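Fercombe Linen Notes – README

What is in this folder

Fercombe is a small collection of notes about bed linen: sizes, fabrics, washing results and repair. I started it when I was buying sheets for the guest rooms at Jidberg and found that the label "double" meant three different things in three shops. Now it has 83 records, one for each item that was measured at home with a tape.

The notes are plain tables with commas between the fields. You can open them in any spreadsheet program. There is no installation.

Files

items.csv – one line per item, with fabric, size on the label and size measured
washes.csv – one line per wash, joined to the items by item_id
repairs.csv – torn seams, tired elastic, lost buttons
glossary.txt – names of fabrics and weaves, in English and Swedish
pictures – a few photos of beds and linen

Fields in items.csv

item_id: a number, never used again after an item is thrown away
kind: flat, fitted, pillowcase, duvet cover, protector
fabric: as printed on the label, also when I do not believe it
label_w, label_l: width and length from the label, in centimeters
real_w, real_l: measured flat on the floor, before the first wash
depth: only for fitted sheets, the height of the side pocket
thread_count: empty if the label does not give it
note: free text, sometimes long

Please be careful with thread_count. One cotton sheet in the list says 600, and it feels thinner than another with a much lower number. Sellers can count twisted threads more than once, so I would not compare two brands by this field.

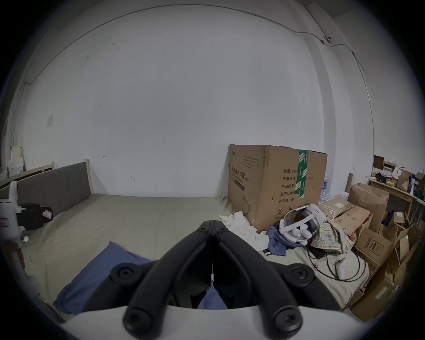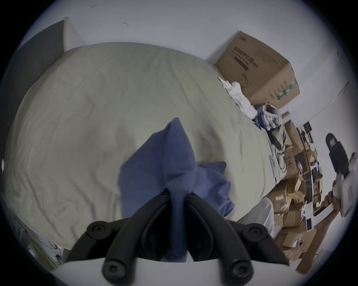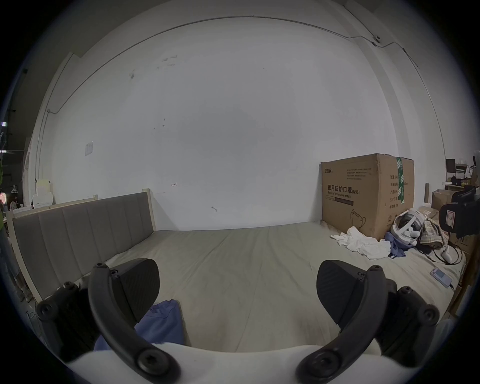 Bed with a pale sheet, and blue cloth.

How the measuring was done

Every item was laid on a hard floor and smoothed by hand, without pulling. I measured each side twice and wrote the larger value. For fitted sheets I turned the corners inside out and measured from seam to seam. This is slow work, and the elastic makes it less exact than for flat sheets – the values for real_w can be wrong by one or two centimeters.

Washing was done at 40 degrees if the label allowed it, and the items were dried on a line. The size after washing is in washes.csv. Linen from the Ardeleanu shop was washed 14 times, all other items fewer times.

Known problems

Items 20 and 21 have the same label and I may have mixed them up in January. The repairs file has no dates before the second version. Muslin and gauze are used as if they were one fabric, and I did not find a good rule to separate them. Pillowcases from Clelier have a flap inside, and the flap is not counted in the length.

Duvet covers are few. If you have some at home and a free afternoon, your measurements are welcome.

How to add your own items

Copy the last line of items.csv, change the values and leave empty what you do not know. Do not write zero for unknown. Use a point for decimals, as the comma is taken. Send the file to Urmila Sisodia, who checks the new lines and gives the item numbers.

License

Free to use and change. Please keep the name Fercombe in your copy and say which lines you have changed.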